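Will It Do the Dishes? My Long Wait for a Robot That Earns Its Keep

I have hated exactly one chore my whole life, and it's putting away groceries. Not the buying, I love the buying! It's the part after, when you're standing in the kitchen with your coat still on and every bag is full of things that are different shapes and belong in different places. So when my editor asked if I wanted to go find out whether robots can do chores yet, I said yes before she'd finished (and then asked who was paying for the train).

I should say up front that I came to this as a fan. My aunt had one of the early robot vacuums, and I used to follow it from room to room like it was a puppy. It got stuck under the same radiator every single time, and I forgave it every single time. That's the kind of reporter you've got here.

My first stop was Brundengate, where a small company called Zarkness has been teaching robots to do the boring bits of shop work: picking up bottles, opening boxes, getting stock from one place to another. I spent a long August afternoon there with Halldóra Riis, who runs the handling team and talks about bottles the way other people talk about horses. Round ones roll. Soft ones squash. Shiny labels confuse the cameras, and see-through wrap is worse, since a camera can look right past it or catch the glare and think there's something there that isn't.

"People ask me when it will fold laundry," she told me. "I tell them, let me get through drinks first."

I laughed, and then I watched for a while and stopped laughing, because wow, you really start to notice how much your own hands do. Try it at home. Pick up a bottle that's lying on its side and pay attention. You come in from the top, your fingers sort of drape around it, you squeeze just enough, and somewhere in there you've already decided which way you'll turn it to stand it up. You did all that while thinking about dinner. For a machine, every one of those steps is its own little project, and grabbing the thing is only the start. Then it has to get the bottle upright, or pass it to the other hand, or twist the cap off, all without dropping it or crushing it. 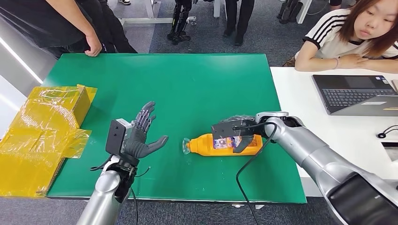 Page last changed: August, 3:80 version 2

The orange bottle has the gripper over the top of it, one dark finger curled down in front of the label, and the neck points straight at the open hand on the other side. I could have watched that open hand all day. It has five fingers with all their little segmented joints, and it looks so much like it's waiting for somebody to put something in it.

I asked Halldóra the question everybody asks, which is why bother with fingers at all. A clamp is cheaper. A suction cup is cheaper than that. She said for a warehouse where every box is the same, sure, use the suction cup and go home early. But a kitchen or a corner store was built for people with hands. The jar lids are for hands, the drawer pulls are for hands, and so is that awful little plastic tab on the milk. If you want one machine that can cope with all of it, you end up back at fingers, with all the tiny parts that can break.

And they do break. And the cables get in the way (I know this feeling, I own a stand mixer). Halldóra would like a hand that can do 1000 grabs in a row without needing any attention, and when I asked if she had one yet she offered me more coffee.

The next visit was to Precious Bañez, and it was a nice splash of cold water. Precious manages a little chain of grocery stores called Dagdag, and she has sat through more robot sales pitches than anyone I've met. She isn't against them. She just has very clear ideas about what she'd pay for. "Show me at the end of the shift," she said, "when somebody has put the shampoo in with the soup."

We walked her aisles while she pointed at things a machine would have to deal with. A torn case of juice. A puddle by the cooler. A kid sitting on the bottom shelf eating crackers, which I think was the winner. She told me a good stocker can clear 80 cases on a busy night and still stop to help someone find the rice. She'd happily take a robot that did the heavy lifting in the back room and left the aisles alone, and she thinks that's the one she'll get first.

I came away thinking she's right. The jobs that robots are closest to doing well are the ones where somebody has already tidied up the problem for them. Same bin, same shelf, same light. Floors are a pretty good fit, and we've had that for years now. Moving totes from A to B, also pretty good. But a home is one long string of exceptions. My own kitchen has a drawer you have to lift and then pull, and I can't even explain it to houseguests.

I did get to try one gadget at my place, a countertop helper called Minik that a friend lent me for the week. It's a single arm on a stand, and its job is to load cups into the top rack of the dishwasher. It did load cups! It took its sweet time, and it would only take mugs if I lined them up with the handles facing the same way, at which point I was holding each mug right next to the dishwasher anyway. I timed us one night. The arm put away three mugs while I did the rest of dinner for four, pans included. My husband named it Gerald and was sad to see it go.

So can machines do our chores yet? A few of them, if we help. I still want one, though. I've been back in touch with Zarkness to ask if I can visit again once the team has moved on from bottles to grocery bags, and Halldóra says I can come if I bring the bags. I'm going to bring the worst ones I have: eggs on top, a loose onion, one of those slippery packs of toilet paper that never fits anywhere.

More like this
My Week Without a Dishwasher
The Great Vacuum Test: Cords, Sticks and Robots
Who Stocks the Shelves After Midnight?
Readers Write In: The Chore I'd Give Away First

Contact us | Copyright, all rights reserved | Back to top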